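Modonora Help > Bench cells > Setup and maintenance

Two-arm table cell: left arm drifts off its taught position, cable loop suspected

Asked by gautier_bench
Status: open
Tags: two-arm, rails, cable routing, homing

We run a table cell with two black arms, one on each side, both clamped to parallel rails over a plank-topped table. The task is a place setting: red tray, round plate, cup, fork, spoon. Controller is a Clullen, arms are the Tritura short-reach type, firmware 1282.
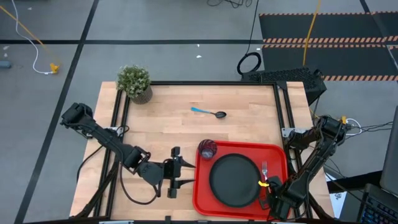
The fault is on the left arm only. After homing it goes to its first taught point correctly. By the end of a shift the same point is out by up to 5 mm, always towards the back of the table. The right arm repeats well enough that I have stopped checking it.

What I have done so far:

Re-homed both arms. The error goes away, then builds up again.
Swapped the gripper fingers on the left arm. No change.
Checked the supply at the left arm under load. No dip.
Retaught the plate and cup points. Same drift afterwards.

The left arm has a cable that leaves it partway along, hangs down to the wood and comes back up at the wrist. In some poses it lies over the edge of the tray.
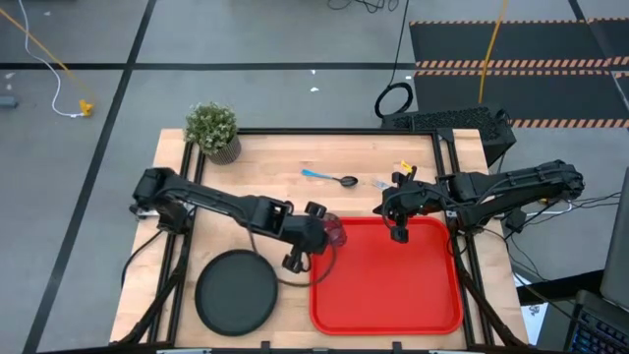 Both arms over the table, left arm cable looping across the tray edge.

Can a loop like that pull the arm enough to cause this, or should I be looking at the mount? I would prefer not to take the arm off the rails unless I have to, as the camera calibration would have to be done again.

Answer 1
Posted Sat 25 January by rail_and_bracket
Marked helpful by 16 readers

Mount first, cable second. A light cable dragging on wood gives an error that changes with the pose. It would not normally build up over a shift and then vanish on homing. What you describe fits either a joint losing counts or the base creeping on the rails, and you can separate the two without removing anything.

1. Power down with the arm parked and supported.
2. Put a strip of masking tape on the rail, hard against the base bracket, and draw a pencil line along the edge of the bracket.
3. Run a normal shift.
4. Look at the line before homing.

If the bracket has moved off the line, the clamp screws are slack. Slide the base back to the line, tighten the screws evenly in a cross pattern, a little at a time, and draw a new line. Check the screws at the corner brackets of the frame as well. If a rail moves, the base moves with it and your tape will show nothing, so put a second piece of tape across the joint between the side rail and the back rail.

If the line has not moved, put a dial gauge against the wrist at the first taught point and log the joint angles at the start and end of the shift. Same angles with a different gauge reading means something mechanical after the encoder, usually the coupling at the shoulder. I would check that before the elbow, as it carries the most load.

One thing against the mount: homing should not cure a base that has crept. Are you homing to the joint stops, or to a touch point on the table? If it is a touch point, homing would hide the creep. Please say which.

Answer 2
Posted by cellminder

had this on ours, it was the cable. shorten it and it goes away

Answer 3
Posted by third_shift_tech

I would not shorten it. Too short and it goes tight when the wrist rolls, and then you are replacing the connector. Ours failed that way in March.

Keep the length and change the route. Clip the cable to the long link at two places, leave a small free loop at the elbow and another at the wrist, then jog each joint by hand to both ends of its travel and watch the loops. Neither should go tight or reach the table. Use hook-and-loop straps, as zip ties mark the jacket.

It is worth doing whatever the cause of the drift. A cable over the tray rim can catch when the arm lifts, and a snag of that kind can cost you counts on the wrist joint. Look in the Clullen log for following error. Code 102 on ours was the wrist, but the numbering changed between versions so check your own list.

Comment from gautier_bench
Homing is to a touch point. Tape is on both joints now, will run it on the next shift and post the result.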